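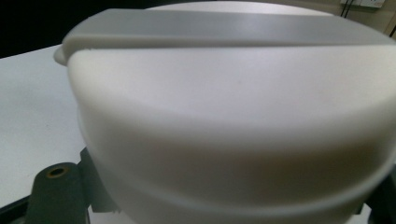 White container with a domed lid and a flat gray handle.

Guides > Old Buildings > Recording and Survey > Reading a Lime-Plastered Wall

How to make a condition map of an old plastered wall

If you've just taken on a small chapel, a barn or a house with its old lime plaster still up, the first thing I'd love you to do is draw it. Before the scaffolding quote, before the paint samples, before anyone comes near it with a hammer! A condition map is a drawing of a wall with every crack, hollow patch, stain and old repair marked on it, and you can make a really good one with a pencil, a tape measure and an afternoon.

I learned this at Ritthorpe, in the old schoolroom, from Setareh Mazandarani, who has drawn more plaster than anyone I know. Most of what follows is her method with my bad habits added.

What you need

Heavy tracing paper or drafting film, plus graph paper to go under it
Pencils (one hard, one soft) and four colored pencils
A long tape and a short steel rule
A flashlight you can hold flat against the wall
Low-tack tape, and please test it first somewhere that doesn't matter
A notebook
A soft brush, only for cobwebs

Leave the moisture meter in the car for now. It's a handy thing, but people start chasing numbers with it and stop looking.

Step 1. Draw the outline

Measure the wall along the bottom, along the top and up both ends. Old walls are almost never square, so take both diagonals as well. Draw it up at 1:10 if the wall is small. For a long wall I go smaller and then do the interesting parts again at 1:10 on separate sheets.

Put in the doors, windows, beams, hooks and electrical boxes. They're your landmarks later on, when you're up a ladder trying to work out where on earth you are.

Step 2. Set up a grid

Mark off a grid on the drawing, one square to each yard or meter, whichever your tape likes. Letters go along the bottom and numbers go up the side. Don't mark the wall itself! Hang a weighted string from the picture rail, or from a ladder, and move it along as you go.

At Ritthorpe the schoolroom wall came out at 14 columns, which felt like a lot at nine in the morning and went by in no time.

Step 3. Look with flat light

This is my favorite part. Turn off the room lights, close the shutters if you have them, and hold your flashlight so the beam skims along the surface. Everything jumps out at you — trowel marks, blisters, old patches, the ghost of a shelf, places where somebody filled a door opening and was sure it would never show.

Do it once from the left and once from the right. A bulge that is obvious from one side can vanish from the other. Draw what you see straight away in soft pencil and tidy it up later.

Step 4. Tap, gently

Use your knuckles or the end of a finger. Sound plaster gives a short, tight noise, and plaster that has come away from the wall or the laths behind it sounds drummy. Work outward from the hollow spot until the sound changes, make a dot on your drawing, and keep going until the dots join up into a shape.

Stop if anything moves under your hand. Mark it in red, go on to the next square and don't be tempted to press it back. If there is any painted decoration, skip tapping altogether and get a conservator in. The same goes for ceilings, where a loose piece can hurt you badly.

One more caution that belongs here: old paint may contain lead. Brushing away a cobweb is fine, but scraping or sanding to see what's underneath is a different job with different rules, so have the paint tested first.

Step 5. Choose your symbols and stick to them

Everyone invents their own key and then can't read it a year later. Mine goes like this:

Blue hatching — staining or damp
Green outline — earlier repair
Brown dotted line — hollow area
Red — loose, urgent, keep away
Plain pencil line — crack, with the width written beside it

Put the key on every sheet. Yes, every one. Sheets wander.

For cracks, measure the widest point and put a small cross on the drawing where you measured. The next person can then go back to exactly that place. At Skuvunwood we had a crack above the vestry door that everyone swore was growing, and when we went back to the cross on the old sheet it was still 3 mm wide. A lot of money stayed in the bank that May.

Step 6. Take photographs square by square

Stand straight on to the wall, same distance each time, and include a scale and the grid reference on a slip of paper. Zane Eglītis does two sets, one in ordinary light and one with the flashlight at the side, and I've copied him ever since. His set for the Dovhaniuk house ran to 409 pictures, which sounds mad until you want to know what was behind the organ case before it was moved.

Rename the files the same evening. Grid reference first, then light, then your initials.

Step 7. Write a page of notes

Drawings can't say everything. Jot down the weather, whether the heating was on, who was there, which areas you couldn't reach and why. Note what the plaster looks like at broken edges too, if there are any: the color of the sand, any hair in the mix, how many coats you can make out. Don't break a fresh edge to find out.

Step 8. Store it and do it again

Keep the original flat in a folder with the building's papers and give a copy to someone who lives elsewhere. Scan it as well. Then lay a fresh sheet of film over the first one next year, in the same season, and mark only what has changed. That second sheet is the exciting one, and it's the one your plasterer will want to see.

A wall with a lot going on can take around two days. Plain ones are quicker, and if you have a friend to hold the flashlight it's a lovely way to spend a wet afternoon. Next up in this set of guides is the lath ceiling at Lirkano, which we drew lying on our backs.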